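Wanted: people to sort, fit and judge shape blocks, paid by the session
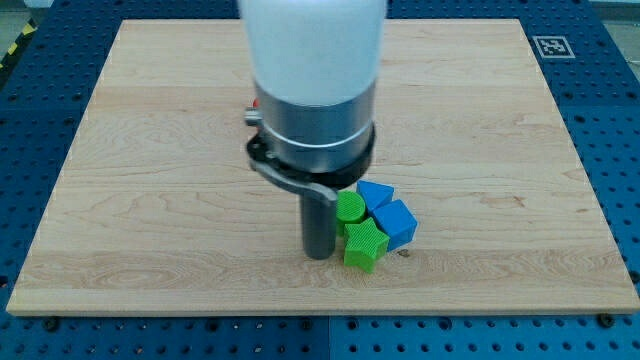 Dobre, Saturday, November 3, 2018

Rerkia is looking for adults to spend a morning or an afternoon with our block sets and tell us what's wrong with them. We pay for your time. We do not pay for compliments, and we already have plenty of those from people who are related to us.

The sets are simple. Plastic shapes, a board, a table. Green and blue pieces, among them a cylinder, a star and a triangular prism. Anyone who has been near a small child knows the type. The market is full of them, and most are sold with claims on the box that I would be embarrassed to repeat at a dinner table. "Builds the brain" is one. "Unlocks reasoning" is another. I have been in this line of work long enough to doubt both, and I was hired by Rerkia partly because I said so in the interview.

What we want to know is smaller than that. Can a person pick the star up when it is lying flat? Does the textured top help or just collect crumbs? If you stand the cylinder on end and reach past it for something else, how often does it go over? Is a light wooden board a good surface for any of this, or would you get on better with the pieces straight on the table? We have opinions in the office. They don't agree with each other and I don't trust any of them, including mine.

What you would do

A session lasts two hours with a break in the middle. You'll be seated at a table with a board and a group of pieces and asked to do short tasks: gather them, spread them out, pick out one shape from a tight cluster, set pieces where a card tells you to set them. Some tasks are timed. Some are done with gloves on. One is done with your weaker hand and people tend to dislike it.

After each task you fill in half a page. Please write what happened and leave out what you think we'd like to hear. In the October round we had a stack of sheets that said "fun and easy!" from people who had dropped the same piece four times. Those sheets went in a drawer and have been of no use to anybody.

At the end there is a ten-minute talk with me or a colleague. It isn't a test of you. If you can't get hold of a piece, the piece is what we write up.

Who we want

Adults 18 and over. You don't need any background in toys, teaching or design, and if you have a lot of it you may find the session dull. We would especially like to hear from:

People with arthritis, reduced grip or a hand injury that has healed enough for light handling.
People over 65. We had too few of them in October.
Left-handed people.
People who have trouble telling green from blue. Tell us when you apply and you will be placed in a group where it matters.
Grandparents and day care workers who have watched these things get used, chewed and lost, and have complaints saved up.

We can't take anyone who works for a toy maker or a toy store, or who lives with someone who does. We also can't take people who attended in October. I know some of you would like to come back. Your hands have learned the pieces and that spoils the numbers.

No children in the sessions, please. Sitters can't be provided and the building isn't set up for waiting.

Pay

$66 per session, by check, handed to you when you leave. If you turn up on time and we have to cancel, you get the full amount. If you leave early for any reason you get half. Most people are booked for one session. A few will be asked to do a second one a week later with the same tasks, at the same rate, so we can see whether anything sticks. You are free to say no to that.

Parking is behind the building and costs you nothing. Bus fare is paid back if you keep the ticket.

There is no prize drawing, no gift bag and no free set to take home. I argued against all three. People who are hoping for a present write kinder sheets.

Where and when

Sessions run on weekday mornings from 9:30 and on Wednesday afternoons from 1:30, at the Ladeo Building, 831 Girkico Road, Room 262. The elevator works, though it is slow, and the room is at the far end of the hall. The chairs have backs and no arms. If you need a different chair, say so on the form and one will be there. The room is kept bright for the sake of the timing sheets and a few people have found it hard on the eyes. Bring tinted glasses if that's you.

Coffee is provided. I make no claims for it.

What happens to your answers

Your name is kept on one list for the checks and your sheets carry a number in its place. Times and comments go into a report, which Rerkia will use to decide on the size of the pieces and the finish on their top faces. So far we have 3,238 timed tries on file, and I would call the results mixed. The larger pieces did better with older hands, which anyone could have guessed. The effect of the rough finish was small enough that I wouldn't bet lunch on it. A second round may show that it does nothing at all, and if that's how it comes out the report will say so.

You may be quoted in the report without your name. If you'd prefer to be left out of the quotes, check the second box on the form.

How to apply

Pick up a form at the front desk of the Ladeo Building or ask for one by mail. We need your age, which hand you write with, any trouble with grip or color that you're willing to mention, and two dates that suit you. There is also a line asking why you are interested. "The money" is a perfectly good answer and it won't count against you.

Forms are read in the order they come in. You will hear from us within a week if there is a place. If the group you fit is already full we'll hold your form for the next round, provided there is one, and I can't promise that there will be.

Questions about access, pay or the tasks go to Safta Oprea, Room 262, mornings only. Please don't call to ask whether the blocks will help your grandson learn to read. I don't know, and I'd be careful of anyone who says they do.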